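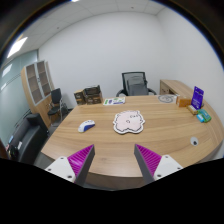 Benitz Technical Publications
Documentation Office, Skena Telephone Systems

Section 4. Installing the Desk Telephone in a Single Office

This section applies to the Skena 1542 desk telephone when it is installed in an office with one user. For shared rooms and reception counters, refer to Section 5. The network switch must already be in service, and the user must have been assigned an extension by the site administrator.

Before You Begin

Confirm that the carton contains the base unit, handset, coiled handset cord, network cable, stand, and warranty card. The power adapter is supplied separately and is required only where the wall outlet does not deliver power over the network.

Choose a flat position on the desk within reach of the seated user. The network cable must reach the wall outlet without being stretched. Leave the rear of the base unit clear so that the connectors can be reached.

CAUTION: Do not run the network cable across a walkway or under a chair mat. If the outlet is on the opposite wall, request a floor channel before continuing.

Connecting the Telephone

1. Attach the stand to the back of the base unit. The stand has two positions. Use the lower position for a desk and the upper position for a counter.

2. Plug the long straight end of the coiled cord into the socket marked with a handset symbol. Plug the short end into the handset.

3. Plug the network cable into the socket marked LAN, then into the wall outlet.

4. If a computer will share the outlet, connect it to the socket marked PC. Do not connect a second telephone to this socket.

5. If the power adapter is used, connect it last.

6. Wait for the display to show the time. The telephone may restart once while it receives its settings. Do not unplug it during this period.

NOTE: Telephones shipped before March may ask for a language at first start. Select a language and press OK.

Registering the Extension

1. Press MENU and select Register.

2. Enter the extension and press OK.

3. Enter the PIN issued by the site administrator and press OK. The extension appears in the upper corner of the display.

4. Lift the handset and listen for the dial tone.

5. Dial 200 to reach the test line. Speak after the tone. The test line repeats the message back.

If the display shows code 159, the extension is already registered to another telephone. Ask the site administrator to release it, then repeat the procedure from step 1.

Using a Headset

Wired headsets in the Draka and Hoekstra ranges connect to the side socket and require no further settings. For a wireless headset, open MENU, select Audio, and set Headset Type to Wireless before connecting the base.

CAUTION: Lower the headset volume before the first call.

Completing the Installation

Write the extension on the paper strip beneath the clear cover. Record the serial number and the outlet number on the site record sheet and return the sheet to the site administrator. The warranty card remains with the user.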